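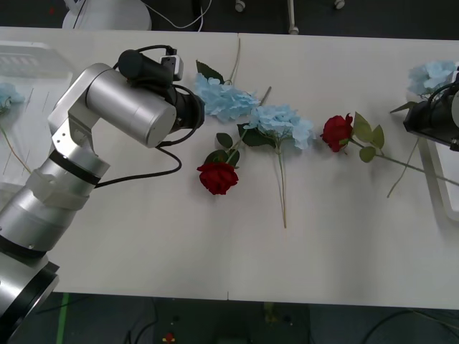 Willy says a standard nobody can recite from memory is a standard nobody is following, and would I please get the thing under two pages before Wednesday. Willy's own comments on the draft ran to three.

So that was my morning. The draft is the Lurnedden handling code, version whatever, and the section in dispute is 5, "Approach and Release", which I wrote in May in what I can only assume was a fever. It contains the phrase "suitably gentle". Sorin circled it in red and wrote "to whom?" in the margin. Fair enough. I've been asking that of other people's documents for years and it stings to get it back.

The trouble with artificial flowers is that everyone thinks they're the easy case. Real ones bruise, so people write careful rules for them. Silk and plastic ones get tossed in a tub and yanked out by whatever part comes first, and then the leaves start to come away from the stems and somebody at Skimell writes to ask why their arrangements look as though they've been through a hedge. Two arms sharing a table doesn't make it any simpler. Most of Section 5 is really about manners. Who goes first, who waits, and how long you hover over a hydrangea before it counts as loitering.

Ecaterina wants one rule on gripping: stem only, never the bloom. I like it because it fits on one line. Costel doesn't, because a rose lying on its own stem gives you nothing to take hold of, and he'd like an exception. I said if we allow exceptions we'll have 100 of them by winter. He said that was the correct number and went to put the kettle on.
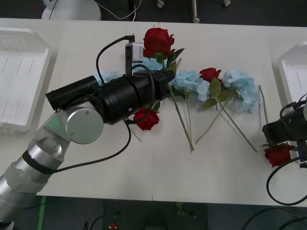 Anyway, I gave him the exception. It reads: "Where the stem cannot be reached without disturbing a neighbouring flower, move the neighbour first or stop and ask." I was rather proud of "stop and ask". Then Sorin pointed out that we hadn't defined who gets asked, or how, or what happens if they're at lunch. Added a line. The line has a sub-line. Willy's two pages are looking further off.

Spent the hour before lunch on the log. The rule there is that every attempt gets written down, including the embarrassing ones, and I stand by it even though it has produced a log of 3,329 entries, of which 1,623 carry a comment in the notes field. I read as many of the comments as I could bear. A good many say "ok". One says "ok?" which I found more informative than all the others put together. I've proposed that the notes field be left blank unless there's something to say. Horacio objected on the grounds that a blank could mean nothing happened or could mean whoever it was forgot. He's right, which is annoying, so now there will be a tick box. I have become a person who adds tick boxes.

Also argued about cables. The Dasstead rules, which we cribbed from shamelessly for the first draft, say cables shall be "managed". I've never met a cable that felt managed. Ours now says to check before each run that no cable will catch on an arm at full reach or drag across the work. Longer, but at least you can go and look and come back with a yes or a no. Ecaterina asked whether the floor counts as well as the table. It does now. Clause 5.4.

Things still open, so I don't lie awake composing them:

Whether a flower dropped from a gripper goes back in the bin or stays where it landed. Costel says stays, Sorin says bin. I don't care, but it has to be the same each time.

Whether both arms stop when one does. I say yes, always. Horacio says it'll slow everything to a crawl. Possibly. I'd still like to be able to reach for a rose without doing sums about the other arm.

The word "shall". Willy hates it. I'm keeping it for the stopping rules and switching to plain "do this" for the rest, and if he notices I'll call it a compromise.

Nistor have asked to see a copy when it's finished. I told them soon, in the tone of voice my dentist uses.

Left at half past five with the thing at four pages and a bit. Tried it in a smaller font on the tram and got it down to three. Willy will spot that in a second, but it made the ride home more cheerful. Need milk, and to ring Mum back.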